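Osik Door Film, Banded Frost
Sold by Drinel, item 826
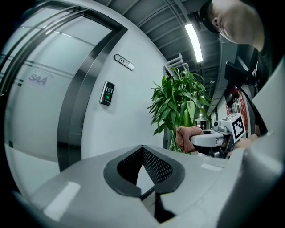 Osik film is for the people who have clear glass doors in the office and want more privacy without buying new doors. The film sticks to the inside face of the glass and can be removed later with warm water and a little soap. It comes plain or with thin horizontal bands running across, like on the frosted door next to the keypad, and the banded type is what most of our offices ask for. A company logo in one color can be printed on it, please send the file with your order.

Width of the roll is 165 cm, length 190 cm. One roll covers one standard door. For double doors please order two rolls from the same batch, the shade can be slightly different between batches.

What is in the box: one roll of film, one plastic squeegee, one small knife with 8 spare blades, printed instructions.

Before you start, wash the glass and let it dry. Do not apply under 10 degrees Celsius. After the work the film can look cloudy for several days. This is normal and goes away by itself.

Not suitable for textured glass. On wired glass we ask you to write to us first.

Made in Chuensuk. Orders are sent from our Ullstead warehouse, usually the next working day. Unopened rolls can be returned in 30 days. Rolls with a printed logo can not be returned.

Page updated 2019-07-07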